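我小时候一直以为，桥上那些三角形是画上去好看的。

后来有一次坐火车过河，我趴在窗户边往外看，一根一根斜斜的钢条从眼前刷刷刷地闪过去，全是三角形！我就问旁边的叔叔：为什么不做成方的呀？叔叔想了半天，说："你回家拿几根吸管试试。"

我真的试了。今天你也可以跟我一起试，特别好玩。

## 先做一个方框

找几根硬一点的纸条或者冰棍棍，两头打上小孔，用两脚钉连起来。先用四根一样长的，连成一个正方形。

好，现在捏住它的一个角，轻轻往旁边推。哎呀，歪了！正方形一下子变成了菱形，再推，就快扁成一条线啦。可是你看看那四根棍子，一根都没弯，一根都没断，变的只是角。

## 再做一个三角形

这回只用三根，连成三角形，再推推看。

推不动吧？我第一次做的时候还不信，换了好几个方向使劲推，它就是稳稳的。三条边的长度定下来以后，三个角也就跟着定下来了，想变都没法变。除非你把棍子掰弯，或者把钉子扯掉（别扯，留着后面还要用呢）。

大人管这个叫"三角形的稳定性"。名字有点严肃，意思就是：三角形很倔。

## 把歪方框救回来

把刚才那个软趴趴的方框拿过来，在它的两个对角之间加一根斜棍。注意，斜棍要比边长一点，不然够不着。

再推一推，不歪了！一根斜棍把方框分成了2个三角形，两个倔脾气挤在一起，谁也不肯动。要是再加一根斜的，就成了一个"叉"。

我家的旧书架以前老是左右晃，我爸在背面钉了两根交叉的木条，到现在都好好的。

## 为什么不干脆做成实心的？

这个问题是我表弟问的，问得真好。实心的一大块当然结实，可是也重呀！桥要是太重，光是撑住自己就累坏了，哪还有力气让火车过去。

所以工程师想了个聪明办法：让力气顺着一根根杆子走，有的杆子被拉，有的杆子被压，中间用不着材料的地方就空着。这样的结构叫"桁架"，"桁"念 héng，跟"横"一个音。我以前念错过好多年，你可别学我。

桁架不一定都很大。屋顶底下有，高高的塔吊上有，有些机器的零件上也有，一条条筋斜着搭来搭去，中间露出三角形的洞洞。

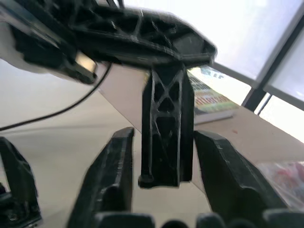

*黑色部件上的斜筋和三角形开口*

## 出门找三角形

明天上学或者去买菜的路上，你可以当一回"三角形侦探"。自行车的车架要看，晾衣架要看，电线塔也别放过，那上面可多了。

找到以后，用手指在空中沿着边画一画，想一想：要是少了哪一根，它会往哪边歪？想不出来就回家拿棍子搭一个，把那一根拆掉推推看。我搭过6个格子连在一起的小桥，中间忘了装一根斜棍，放上橡皮就歪了，补上以后又放了一盒彩笔，它也没塌。

你的小桥能放什么？先从轻的东西开始放，底下垫块毛巾哦。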